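工坊通讯 八月

双臂整理台：进度和接下来的安排

Skarkholm 共享工坊的双臂整理台从上个月开始搭，到这一期截稿时，两条机械臂都已经能从同一台电脑上控制。项目由 Sipho Motaung 牵头，目标很具体：把桌面上的小件物品一件一件拿起来，放进指定的袋子或盒子里。项目内部的代号叫 Asine，大家在工坊的共享日历里看到这个名字，就是占用这张桌子的时段。

两条臂分别固定在桌子的左右两侧，中间的桌面归两边共用。最初的方案是一条臂负责抓，另一条臂负责扶住袋口，试了几次以后改成两条都能抓，谁离得近谁去。这样改动的代价是要多写一段避让程序：一侧的夹爪进入桌面中线附近时，另一侧必须先抬高并停住。避让程序目前是第 4 版，前三版都有在中线上互相等待、谁也不动的毛病。

控制部分用的是 Nel，一套由工坊成员自己维护的小程序，代码放在工坊的服务器上，有账号的人都可以看。示教时由人带着两条臂走一遍动作，程序把关节角度和夹爪开合一起记下来，之后再挑选能用的片段。到目前为止一共录了 302 段，其中和钥匙有关的占一大半。

选钥匙是因为它难拿。钥匙薄，平躺在玻璃上的时候夹爪指尖很难伸到下面去，夹得太低会碰到玻璃，太高又夹空。现在的做法是优先去夹钥匙牌或者钥匙圈，拿起来以后再转腕。
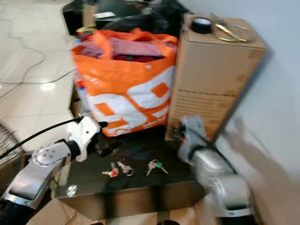
左右两臂与玻璃桌面上的三组钥匙，后面是装着衣物的橙白手提袋和一只纸箱。

玻璃桌面给视觉识别添了不少麻烦。它颜色深，会反光，灯的倒影有时会被当成金属物件。Sipho 试过在桌上铺一块灰色毛毡，识别率马上好了，但夹爪碰到毛毡会把它拖皱，钥匙也跟着移位，所以又撤掉了。现在改为在程序里标出反光的位置，落在这些位置上的候选目标要连续出现几次才算数。灯如果挪动过，这些位置就要重新标，请晚上用过这一区的人把灯放回原处。

夹爪的指尖是另一个还没定下来的地方。原装指尖偏硬，夹光滑的金属容易滑。我们向 Groritz 订了一批软质垫片，一包 100 片，厚度有两种，到货后先在左臂上换，右臂保持不变，方便比较。垫片用双面胶贴，不需要改动夹爪本体。

走线也要再整理一次。夹爪上的线在手腕大角度转动时会被拉紧，目前靠限制转角来回避，转角一限制，有几个角度的抓取就做不了。下一步打算把线沿着小臂固定，在手腕处多留一段余量。手上有闲置的尼龙扎带或者螺旋护套的成员，可以放在门口的公用箱里。地上的线暂时没有收，从桌子旁边经过请绕开走。

费用方面，项目从工坊的公用预算里申请了 2,000，用于垫片、线材和一个备用电源。机械臂本身不在这笔预算之内。剩下的钱先留着，等连续运行测试做完再决定要不要换一张哑光台面。

连续运行测试排在垫片换好以后。测试时桌上放几组不同的钥匙，两臂交替抓取并放进手提袋，程序记录每次抓取的结果和用时，失败的那几次留下关节数据，供后面调整用。测试期间旁边要有人值守，急停按钮在控制电脑旁边。

想参加示教录制的成员可以在共享日历的 Asine 时段下面留名，没有经验也可以来，第一次由 Sipho 带着做。另外还需要各种不再使用的旧钥匙，最好带塑料牌或者钥匙圈，形状越杂越好，交给 Sipho 或者放进公用箱都行。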